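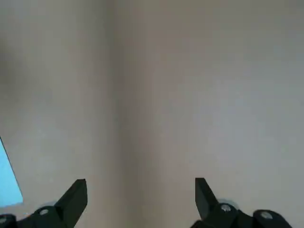
Surely a machine that can practise all night will beat any of us at putting things away, one reader writes, so why waste a page on where to keep the tea towels? Well, I read the Zaki write-up in April, all of it, including the tables at the back, and I'm keeping my page on tea towels.

Zaki is a project in which robot arms learn tidying from people. Somebody steers the arms through a job, the cameras and joints are recorded, and a program (they call theirs Kurkine) is trained on the recordings and then left to do the job alone. The headline result is that 200 demonstrations of folding and boxing did nearly as well as 800, provided the 200 were done with the starting positions changed every time. I don't think it proves as much as the press note claims. There are still some things in it worth pinching for a kitchen or a shed.

Tips from the method

Vary the start. If you're teaching a child to fold a tea towel, hand it over crumpled, inside out, hanging off a chair. The 800 recordings nearly all began with the cloth in the same place, and Kurkine went to pieces when it was moved a hand's width. I believe that part, having taught three children to make a bed that only one of them could make in somebody else's house.

Use open boxes. A see-through box with no lid gets used. One with a clip-on lid gets things balanced on top of it. The Zaki people left lids out altogether to make the job easier for the arms, and it makes it easier for me too.

Give soft things a landing spot. Cloths want to be lowered on to something flat, bottom edge first, and let down slowly. I put a mat on the worktop when I fold now. It does help with thin fabric. With bath towels I noticed no difference whatever.

Leave the middle of the table alone. Kettle, radio and post go to the edges, and you get a working patch big enough to fold a pillowcase in.

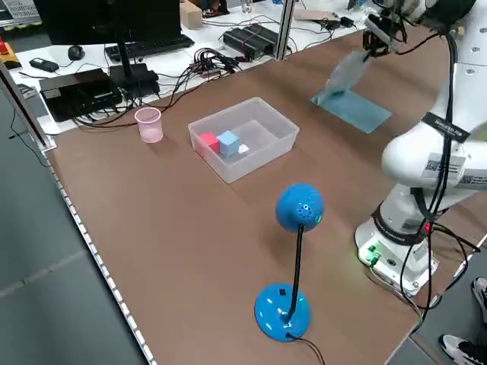 Where I stop believing it

The test objects. Cubes don't roll, don't leak and don't have a handle that catches on the drawer. Show me a colander, a whisk and a bag of flour with a peg on it.

The scoring. A trial counted as a success if the item ended up "in or on" the container. On the box is where my lot put things already – I don't call that tidy.

The helper. In the small print, a person could reset a dropped item up to three times in one trial without it being marked as a failure. I'd like those terms for my own washing-up.

The comparison. Horker, the group that ran the check, used the same table, the same lamps and the same cloths as the training. Moving it to another room would have told us far more. They say this is planned.
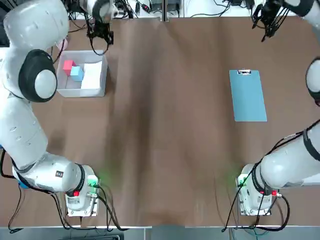 Two arms, a bin and a clipboard on the Zaki bench.

If you want to try it at home

Pick one job, say clearing the draining rack. Do it from a different mess each evening and get whoever lives with you to watch once, then have a go without being told anything. Write down where they hesitate. Those are the spots where your cupboard is badly laid out, and moving a shelf usually costs less than nagging.

Keep the notes for a few weeks before you move anything. I swapped my pans and bowls over after two evenings and had to swap them back.

More bench and kitchen pages are on the Dodorano tips list, under Storage. The one on drawer dividers has been corrected: measure the inside of the drawer at the back as well as the front.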